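In praise of the big shared table

I've been meaning to write this one since November, when my sister-in-law came to stay and asked, very politely, why we never eat in our kitchen. We do eat in it, I said. We just eat standing up, next to the toaster, like horses. And she gave me a look, and I've been thinking about tables ever since.

So here is my opinion, for what it's worth. Most of us own the wrong table, and public places that take theirs away are making a mistake.

Ours at home is glass. It came with the flat in Rillthorpe and I've hated it for 11 years. You can't put a mug down without feeling you've done something wrong. You can't do a jigsaw on it because you can see your own knees through the gaps. Homework on glass is miserable, the pen skids about and every full stop sounds like someone tapping on a window. Nobody lingers at it. We put the food down, eat the food, and go and sit somewhere soft.

Compare that with wood! I'm not talking about anything grand or expensive, just a decent stretch of it with the grain showing. Wood puts up with you. You can lean your elbows on it in the middle of winter and it doesn't bite. It gets scratched and you mind for two days and then you stop minding. My friend Bohdana Stelmakh has one that was her gran's, and there's a burn on it the exact shape of an iron, and she has never once covered it with a cloth. Her children do their spellings round it. I've drunk more tea at that table than anywhere else in my life, and I couldn't tell you what colour her sofa is.

The other thing I've come round to is high ceilings and lights that hang down. I used to think pendant lamps were a restaurant thing, a bit showy. But if you've got a big open room, all white overhead, then you need something to bring the eye down to where the people are, or you feel as if you're waiting for a train. A few dark shades do it nicely.

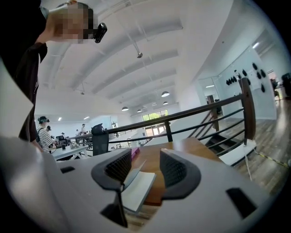
Anyway, a good surface makes people get their bits and pieces out. That's my real point, if I've got one. Cards, letters, the odds and ends from the bottom of a bag, a form that needs filling in, whatever small bright thing a child has been carrying round all morning and won't give up. Give people a comfortable bit of wood and some light and they'll start laying it all out and sorting through it, and then they'll start talking. Put them in a row of armchairs and they'll look at their phones. I do it myself.

The Sydorenko (our nearest café, for those of you who aren't local) used to have one long table down the middle, and last year they swapped it for five little round ones with wobbly legs. I understand why. Lesia Dmytriv, who runs it, told me people would stand at the door with a tray and not dare ask if a seat was free. Fair enough, I've been that person with the tray. But I met my walking group at the long table, and I got rid of a spare pushchair there, and a man I'd never seen before taught me to fold a paper box out of a flyer. I've met nobody at the round ones. I've mostly been folding up napkins to stick under the legs.

I did say all this to Lesia and she laughed and said I could buy the old one off her if I felt that strongly. It seats ten – it wouldn't go up our stairs. I measured it, twice, and then I measured the stairs again in case they'd changed.

What I'd ask for, if anyone with a big room happens to be reading, is quite modest. Keep one proper table. Keep it at a height where a grown-up can stand and lean over it and a seven-year-old can kneel on a chair. Please don't put a vase in the middle, you only have to move it. And leave it bare when it isn't being used, so that the next person along doesn't feel they're interrupting.

As for the glass one, it's going. My husband has agreed in principle, which with him means some time before Christmas. If anybody wants it you can have it for nothing, but you'll need two people and a van, and you'll have to bring your own blankets.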